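What 951 Grasps Bought Us

I said in my last post that I would come back to the Posidia numbers once I had slept on them. I have, and I still don't like them much.

For anyone new, I spent most of December helping Kauko Ahonen gather grasp examples for a picking model. The pitch, as it came to us, was that you show the arm enough tries on enough stuff and it works out the rest. "Enough" was never pinned down. Kauko started at 263 examples because that was what an afternoon and an evening gave him, and by the end we had 951. The success rate on objects the model had trained on went up nicely. The rate on objects it had never met went from bad to slightly less bad, and then sat there.

People keep telling me that this is a volume problem. Collect ten times more and see. Maybe so, but I have heard that line on three projects now, and the person saying it is rarely the one who has to reset the bin.

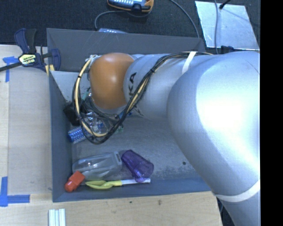

My own guess is that we have a variety problem that looks like a volume problem on a chart. Of those 951 examples, a huge share are near copies of each other. Same bin, same light, same handful of household things dumped in by the same two people. I caught myself dropping objects the same way every time, a sort of lazy left-handed pour, and when I mentioned it to Kauko he admitted he nudged things away from the walls before he started a run. Neither of us had written that down. The model learned our habits right along with the grasping, and I doubt it can tell one from the other.

Then there are the labels. We marked a try as good if the object left the bin and stayed held to the drop point. I went back through 51 of the "good" ones by hand and threw out more than I wanted to. Some were lucky snags. A couple had picked up a different object than the one the planner was going for, and our script happily called it a win. I would like to know how many published success rates would survive the same treatment.

Sotach, the logging tool, did its job except for the night it quietly stopped saving wrist force data. We lost 35 examples that way before Kauko noticed the files were too small. I'm less happy with Fikell, which we used for sorting the examples afterward. Its "diversity score" went up every day no matter what we fed it, and I stopped looking at it.

Kauko thinks I'm being too hard on the whole thing. His view is that the arm does something in December that it could not do in November, and that counts. Fair enough. I just want a test set that neither of us touched, poured in by somebody who doesn't know what we are hoping for. Ruddock has offered us bench time for that, and until it's done I'm not quoting a success rate to anyone.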